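Sorting emergency stop buttons and other panel switches into bins: how do you keep it manageable?

Posted in Workshop and Storage

Sarita Bajpai

I look after the parts bench in a small shop that rebuilds control panels. We took over a lot of old stock in July, almost 3,000 pushbuttons and pilot lights, all mixed together in cartons. Some are Fomton, some are Wundix, and plenty have no name on them at all.

Right now they go by color only, into plastic trays. That worked for a week. Now the red tray has emergency stops in it along with plain red buttons, and people pull the wrong one. The contact blocks are also a problem. Some are still clipped to the button and some have come loose, and I don't know if I should store them together or apart.

We have a conveyor with a green belt next to the table and I was thinking of using it as the sorting surface. Is color a bad way to start? Pictures are further down the page.

Zoltán Sárközi

Color is fine for the first pass but don't stop there. Second pass is by function. Emergency stops should have their own closed box with a label on the lid, and nothing else goes in it. They latch and an ordinary red pushbutton doesn't, so a mix-up is more than an annoyance.

For the contact blocks, take them off and sort them by normally open and normally closed. Check each one with a meter. Don't trust the color of the plastic, it isn't the same from one maker to the next. I had a drawer of Konstantinidis blocks once and had to redo all 42 because I went by looks.

Measure the mounting hole size too. If you have 22 mm and 30 mm mixed, that split matters more than color.

Emiko Arai

Just use more trays. We have 2 per color and it's fine.

Spyros Sarantis

I agree with Zoltán on the emergency stops. I don't agree on taking every block off. If the button came in as a complete unit and it tests good, leave it complete. You save time when someone needs a spare in a hurry. Only the loose ones need their own bins.

A belt is OK to sort on as long as it is switched off and locked out while your hands are on it. Wipe it down first. Grit gets into the screw terminals. Stand the buttons up on the contact block if they will stay that way, it makes the cap easy to see.

Pictures from Sarita Bajpai

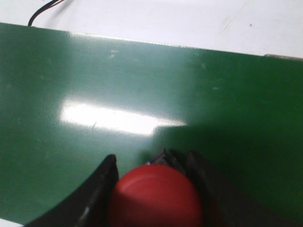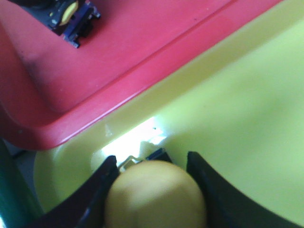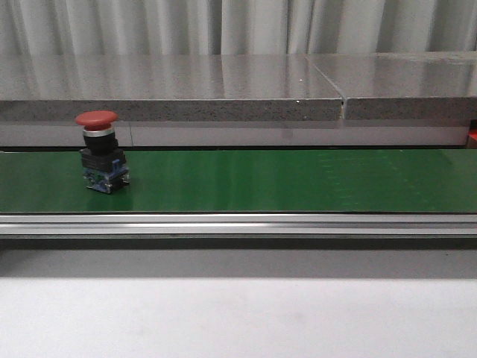 Updates to the original post

March 16, 2026: Emergency stops now have a closed box of their own. Complete units that pass the meter stay complete, and loose blocks are split into normally open and normally closed. I have not started on hole size yet. If anyone has a cheap gauge for 22 and 30 mm, please post the part number.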